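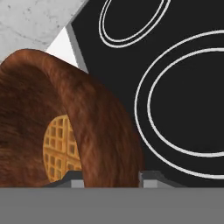
Brown furry thing and waffle

Getting a vinyl master done for a small label, what do they need from me?

Posted by Vivek Saxena, 10/10/2021

Hi all. My duo Barnonen has a mini album ready, six tracks, kind of slow electronic stuff with hand drums. A tiny label wants to press 300 copies. They asked for "premasters for vinyl" and I only have the digital masters, which are pretty loud. Can I just send those? Also side A is way longer then side B, not sure if that matters. The label guy is slow on email and the plant wants files soon. Never done this before. Thanks

Trinidad Umali

Don't send the loud ones. Go back to your mixes, take the limiter off the master bus, export 24 bit WAV at whatever sample rate you worked in. Leave a few dB of headroom. Then a vinyl mastering person does the rest, or the cutting engineer if the label is paying for that - ask which.

Other stuff they'll want:
Bass in mono, or close to it. Wide low end is trouble on a cut. If your hand drums are panned hard, check the low part of them.
Tame the esses and the hats. Sibilance gets ugly toward the inside of the record.
One WAV per side with the gaps already in, plus a cue sheet with track start times. Some plants take separate tracks, ask.

Side lengths do matter. Long side gets cut quieter. Can you move a track over? Quietest song last on each side is the usual trick. Definately get a test pressing, and play it on 2 or 3 different turntables before you say yes.

Behrouz Taheri

just send the masters, we did that for our Brotenitz 7 inch and it came out ok. bit quiet maybe

Hendrik Willems

Would not do what Behrouz did, though on a 7 inch with short sides you can get away with more. Agree with Trinidad on the rest. One thing to add - check what speed they're pressing at. Ours got booked as 45 by mistake and we only caught it on the label proofs. Get it in writing. And proofread the titles, we had one wrong on the back sleeve, still annoys me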